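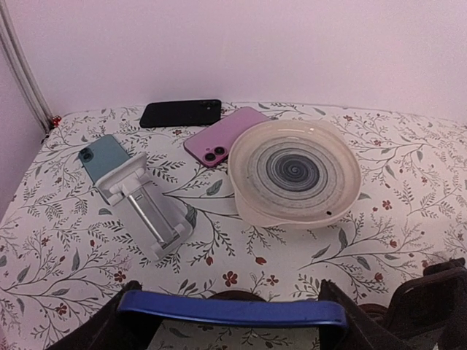 **quiltedhen:** Bamboo tray versus no tray is the wrong fight, if you ask me. The real question is whether phones belong on the side table overnight in the first place, and I say yes, as long as they all go face down. We started doing it last August and I sleep so much better without the screens lighting up the wall!

**porchlight_80:** Well, since I started this thread I suppose I should say where I've landed. The floral cloth is staying. My mother bought it in 1986 with the little red flowers and the gray-green stems, and I'm not about to put it back in a drawer because three phones have moved in (the black, the pink and the teal, and yes, everybody fights about which one goes near the wall). What I can't settle is the stand. It's the white Kornance with the metal rod up the middle, and it spends more time lying down than standing up. Keep it, or pass it along?

**dovetail:** Pass it along. I had a Kornance for 8 months and the rod slipped every time I put a heavier phone in the cradle. The Mastley one costs a bit more, but the base is solid and you can tap the screen without the whole thing bowing at you.

**quiltedhen:** I have to disagree with dovetail, with love. Mine is the same Kornance and it's been fine, I use it every single morning for recipes and for calling my sister. You do have to tighten it by hand now and then. I just wouldn't lay it on top of a phone, the glass on the back can scratch.

**porchlight_80:** Oh dear, guilty on that one. It ends up on the teal phone more often than I'd like to admit. I'll find it another corner.

**marshmallowroad:** Can we talk about the dish instead? I love those swirly rings, the blue and gray going round and round into the middle. Is it for keys? I've been hunting for a shallow one like that for our hallway and all I can find is deep bowls that swallow everything.

**porchlight_80:** It came from the Rowlands closing sale, 11 dollars, and it was meant for rings and earrings. In practice it gets coins, a button, cough drops, whatever's in my pockets on a Thursday night. I tip it all out before company comes.

**dovetail:** Ceramic next to phones makes me nervous, I'll be the grump here. One careless elbow and you've got a chipped rim or a cracked camera lens, maybe both. Felt pads under the dish help a little. Dramton sells the thin ones by the sheet.

**marshmallowroad:** I'd take the elbow risk for that dish, dovetail. Porchlight, if you ever get tired of it, you know where I am! And did Rowlands have any in green?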